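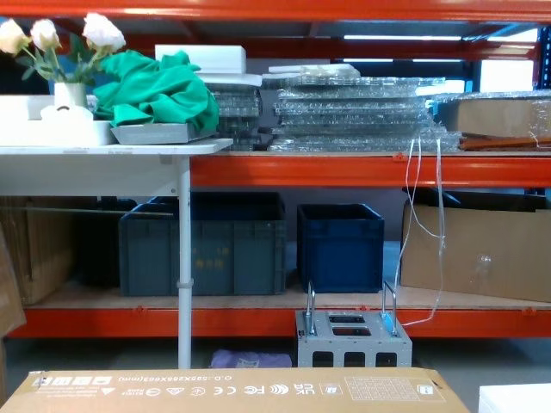

Home > Community Help > Student Projects > Robot arms

Club project: sort clothespins or hang them first? And how do we stop the cable mess?

Posted by Bianca Ardeleanu

Hi all! I help run the after-school robotics club at Castbridge and we are having the best time with our new project, which the students named Coman. The idea is that an arm handles everyday laundry things, starting with clothespins. We have 8 students, most of them new to this, and 7 sessions left before we show it to the families in June.

Two things I'd love help with. First, half the group wants to start by picking single pins out of a pile and the other half wants to start with lifting and placing a rod, and I can see both sides. Second, wiring. Every time we add something, another cable goes on the floor and then we lose half an hour tracing which one goes where. Has anyone found a system that kids will really keep up?

We write our own motion scripts and the students keep a log of every try. Thanks so much in advance!

Despina Sandu
Helpful (22)

Oh, I love this project! Let me take the wiring, because I have made every mistake there is.

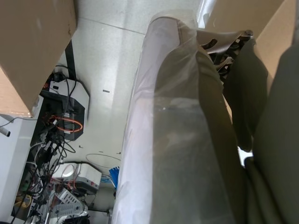 Label both ends of every cable before it gets plugged in, and make that a job with a name on it that rotates each session. Ours is called the cable captain and they fight over it. Tape alone peels, so fold it over into a little flag and write on both sides. Then sort by color as far as you can. Your orange cable coiled around the front of that black and white unit is already easy to pick out, but the black, white and gray ones down the left side all run into each other, and those are the ones I would flag first. Do power one session and data the next – don't try to do it all at once. Also pull everything out of the walking area, even the thin white one curving over the tiles. One sneaker is enough to end a session.

We draw a map on paper too and hang it by the desk. If something changes and the map doesn't, the captain has to redraw it.

Genji Sugawara
Helpful (8)

start with the rod. pins later. pins are hard

Safta Enache
Helpful (7)

I agree with Genji and can say a bit more, as my group did nearly the same thing last year (we called ours Turater, please don't ask me why). 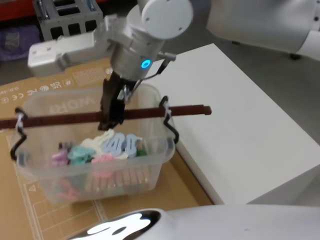 Beginners need a grasp they can repeat, so they can change one number in the script and see what that one change does. A rod gives you that. It has a long straight shape, and with the two black hooks holding it over the bin you have a start position you can set up again for every try. I'd mark the spot where the fingers close, too. Right now they're gripping about a third of the way in from the right hook, and a rod held off center likes to tip when it comes free. Try the same lift from the center and let the students compare the logs – they will get really into this!

For the pins, begin with the wooden ones laid out on a table with space between them, one size only. The pastel clusters in a heap are a whole other level, and the light blue ones with the oval holes might be fun for your faster students, who could try hooking a finger through. Clear bins gave our vision script a lot of trouble, so if you use a camera to find the pins, test with a plain solid tray too.

Seven sessions is plenty for the rod and a first go at wooden pins. I'd leave the heap for fall.

Bianca Ardeleanu

Thank you, all three of you! Rod first it is. I read the cable captain part out loud and had four hands up before I finished. We'll try the center grip next session and I'll post the logs in this thread.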